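说服我的不是演示

16 Jan 2018

凡是去过自动化展会的人都熟悉那种场面:机械臂把一只鸡蛋拿起来,放下,再拿起来。旁边站着穿西装的人,对着手机镜头微笑。鸡蛋从来不碎。我看这种表演看了很多年,越看越觉得鸡蛋的事跟我没什么关系。工厂里要搬的东西多半不是鸡蛋,仓库里要理的东西也不是,而且没有哪个车间会在同一个位置、同一种灯光下,把同一只鸡蛋递给你一整天。

所以当Votier的销售发来邮件,说他们的新夹爪“可适应任意形状”时,我回信只问了一句:任意是多任意?对方寄来了一份宣传册,外加一台样机。样机我收下了,宣传册看到第三页就放下了。那一页上有一张曲线图,纵轴没有单位。

后来又陆续凑齐了另外两家的东西。Nodiso做的是真空吸附的末端,一个吸盘加一个小泵,价钱便宜,说明书薄。Mamo走的是另一条路:他们不卖夹爪,卖的是一套控制器和推杆,主张很多所谓“抓取”的活儿根本用不着抓,推过去就行。三家的人在邮件里都很客气,也都暗示另外两家的路线已经过时。

借来做测试的地方叫Flatasov,是一间做夹具打样的小工作室,愿意让我占用一张台子和一条机械臂。条件是我自己收拾,自己写程序,碰坏了自己赔。这样的条件我很喜欢,它至少让我不用在厂家工程师的陪同下做测试。厂家工程师在场的时候,一切都会变得特别顺利,他们的手总是在你还没注意到的时候就伸过去,把工件轻轻拨正了。

先说怎么比。业内喜欢报成功率,而成功率这个数字是可以养出来的。工件换圆一点,底板换糙一点,相机抬高一点,灯多开一盏,数字就上去了。我见过一份报告,正文里写着接近完美的结果,附录里才提到,凡是相机没有认出来的工件都不计入总数。这就好比考试的时候把不会做的题划掉,然后宣布自己得了满分。

我的规矩定得很笨:工件由人随手撒在板上,撒成什么样就是什么样;认不出来算失败,碰倒了算失败,把旁边的工件挤走了也算失败;每一轮的程序在开始之前锁死,中途不许调参数。三套方案各跑10轮,工件都是三维打印的小块,形状有好对付的,也有不好对付的。

第一个上的是Votier。夹爪装上去很漂亮,外壳接缝紧,线走得干净,通电之后有一声很克制的轻响。我承认那一刻有点动摇。好的工业设计就是有这个本事,让人还没干活就先相信它能干活。

然后开始干活。立方体没有问题,圆柱也没有太大问题。到了带尖角的形状,毛病就出来了:两根手指合拢时,如果恰好一边碰到尖角,另一边碰到凹处,工件会在手里转一下。转得不多,可是放下去的时候方向就不对了。宣传册上说的“适应”,到这里意思变得很微妙。手指确实适应了工件,工件也确实适应了手指,只有我原先想要的那个朝向没有得到照顾。

更烦人的是间距。两指夹爪张开以后要占地方,工件挨得近,手指就插不进去。Votier的软件遇到这种情况会报一个很有礼貌的提示,建议“优化来料状态”。翻译成人话,就是请你先用别的办法把东西分开。我花钱买一台机器来整理东西,它请我先整理好。

我打电话去问,对方说这属于“上游工艺问题”。我在好几个行业里都听到过这个词。机器做不到的事情,统统归上游。

Nodiso的吸盘不讲究间距,从上面下去,贴住,提起来。头几轮的表现好得让我开始怀疑自己对真空吸附的偏见。它也不在乎侧面是什么形状,只要顶面够平就行。麻烦就在这个“平”字上。打印件的顶面有一层细纹,用手摸几乎感觉不到,泵却感觉得到。真空度的读数一直往下掉,掉到报警线附近晃来晃去,有时候提起来了,走到半路松手。厂家给的建议是换一种更软的吸盘唇口,另外收费。我换了。软唇口确实好一些,可是用到后来边上起了毛,又回到原来的样子。

说明书里写着唇口属于“常规耗材”,没有写多久算常规。我发邮件问,得到的回答是“视工况而定”。这句话永远正确,所以什么也没有告诉我。如果有人按吸盘的价格来做预算,我建议他把唇口的钱也算进去,再把停机换唇口的工夫算进去,算完再决定这套东西到底便宜不便宜。

顺便说说噪声。泵在台子底下,一直嗡嗡响,响一个上午,人的脾气就变坏了。没有哪份规格书会写这个,可每天站在旁边的人是要听的。

到这里应该谈谈相机。三家都把功劳往自己的硬件上揽,把过错往相机上推,所以我索性把相机单独拿出来试。Flatasov有两台,一台便宜,一台贵,贵的带深度。我原以为深度信息会有决定性的帮助,结果在矮工件上帮助有限,反光面还会在点云里留下破洞。便宜的那台配上一盏像样的顶灯,认起颜色来又快又稳。当然,这是因为我的工件颜色鲜艳、底板颜色浅。换成一堆灰色零件放在灰色托盘里,情形就两样了,这一点我不想替便宜相机吹嘘。

真正拖后腿的是标定。相机和机械臂各有各的坐标,要靠一张标定板把它们拉到一起。板子贴歪一点,支架热胀一点,有人走过去胳膊肘碰一下,整套坐标就偏了。偏得不大,肉眼看机械臂还是朝着工件去的,到了跟前才发现差那么一点。对夹爪来说,差一点就是一次撞击;对吸盘来说,差一点就是漏气。很多被写成“抓取失败”的事故,追到底都是标定失败。这件事厂家心里清楚,只是把它写进宣传册没有好处。

然后轮到Mamo。我对他们的期望最低。一根杆子,末端是圆的,没有手指,没有气管,没有传感器。他们的控制器倒是做得挺复杂,软件界面上全是箭头和接触模型。我第一反应是,这家公司把成本从机械挪到了幻灯片里。

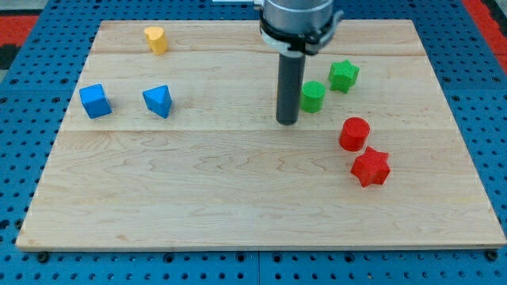

杆子的道理说起来简单:不去拿,只去碰。把工件从它现在的地方推到它该去的地方,推歪了就换个方向再推。它不需要两侧留出手指的空间,也不在乎顶面平不平。工件挨在一起的时候,别家停下来报错,它可以从边上切进去,把其中一个拨开。标定偏了一点也没有那么要命,因为推本来就是个可以反复修正的动作,每推一下,相机再看一眼,下一下就跟着改。

听起来很美,所以我格外留神去找它的短处。短处不少。首先是慢,慢得让人想自己伸手。Votier一次就能放到位的立方体,杆子往往要在它周围绕上好几趟。其次,圆柱不好伺候,接触点稍微偏离中心,它就往旁边滑,杆子再绕过去补一下,它又滑向另一边。星形倒出乎我的意料,尖角之间的凹处正好能卡住杆头,推起来比圆柱听话。同样的尖角,在夹爪那里是缺点,在这里成了把手。

再有就是板面。木板有纹理,摩擦并不处处一样,Mamo的模型却默认整张台面是均匀的。我问他们的工程师这一条能不能改,他说可以“在现场学习”。我问要学多久,他说取决于数据。我又问需要多少数据,他说越多越好。到这里我就不再问了。

还有一个边界的问题。推得太靠外,工件会从板边掉下去,掉下去以后杆子毫无办法,它没有能力把任何东西捡起来。Mamo的界面里可以画一条虚拟围栏,杆子到了围栏就停,可围栏拦的是杆子,拦不住滑出去的圆柱。他们下一版据说会改。“下一版”这三个字,我在采访本里单独开了一页来记。

三套方案跑完,按我那套笨规矩算,把工件放进目标区域的比例,最高的一家是68%,是那根杆子。另外两家我不打算公布具体数字,理由很实际:我的工件和板子跟读者的工件和板子不是一回事,拿我的数字去跟供应商吵架,一定会输。68%这个数我之所以写出来,是因为Mamo的新闻稿里给出的结果比它好看得多,而我问过测试条件,至今没有收到答复。

68%算不算好?放在生产线上,它不及格,连讨论的资格都没有。放在研究里,有人会说很有前途。我对“有前途”这个说法一向警惕,它常常意味着眼下用不了,而且说话的人并不打算为将来负责。不过我也得承认,看着杆子在两个挨得很近的工件之间找到一个角度,把其中一个慢慢分出来,我确实觉得它在做一件夹爪做不来的事。这件事值多少钱,是另外一个问题。

价钱方面,Mamo的报价单上有一项“现场调试支持”,每小时700元,不设上限。杆子本身几乎不值钱,随便哪家机加工铺子都能车一根出来,真正收费的是后面那个盒子和那些小时。Votier正好倒过来,硬件贵,服务写着免费,可是打过电话的人会明白免费服务是什么意思。Nodiso介于两者之间,靠唇口慢慢收回来。三家的账算到一年以后,差距比首页上的标价小得多。

有读者大概会问,能不能把它们合在一起用,先用杆子分开,再用夹爪去拿。我也这么想过,还分别问了。Votier说他们的接口是封闭的,出于安全考虑。Mamo说他们的接口是开放的,但文档还在写。Flatasov那边倒是提议用快换盘把两种末端轮流装上去,换一次要停,停一次要重新核对标定,于是又绕回了前面那个老问题。从图纸上看一切都能拼起来,拼的时候每一道缝都要人去填。

我最后做了一件不太科学的事:自己坐到台前,用一支笔代替杆子,照着同样的规则推工件。我推得比机器快,也比机器准,推圆柱的时候连想都没想,手指自己就知道要往哪边偏。这并不能证明机器没有用,人会累,会走神,会嫌烦,机器不会嫌烦。可它让我对“接近人类水平”这类字眼更加没有耐心了。写这种话的人,最好先坐下来,拿一支笔推一会儿圆柱。

样机已经装箱,等着寄还。Votier的那只箱子做得很考究,海绵按夹爪的外形挖了槽,严丝合缝。Nodiso的箱子里有2个备用唇口,两个都是硬的那种。Mamo来信问我能不能把杆子多留一阵,他们下一版软件快好了,希望我再测一次。我回信说可以,条件照旧:工件由我来撒,程序开跑之前锁死,工程师不要来。

他们还没有回复。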